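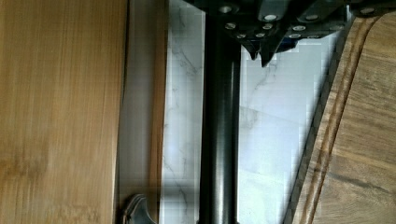
Francine Li wrote in after the January issue to say that oiling a bamboo board once a year is too seldom, and that she does hers every 8 weeks. Kenta Honda agrees, though he goes by feel and oils when the grain starts to look pale.

For wood and bamboo boards alike, wash by hand, wipe dry and stand on edge overnight. Use food-grade mineral oil, rub along the grain and leave it until morning before wiping off the extra. Keep damp boards off marble counters.

The Urkley kitchen group has 34 small bottles of oil left. Pick one up at the Masson Street desk by 11/6/23.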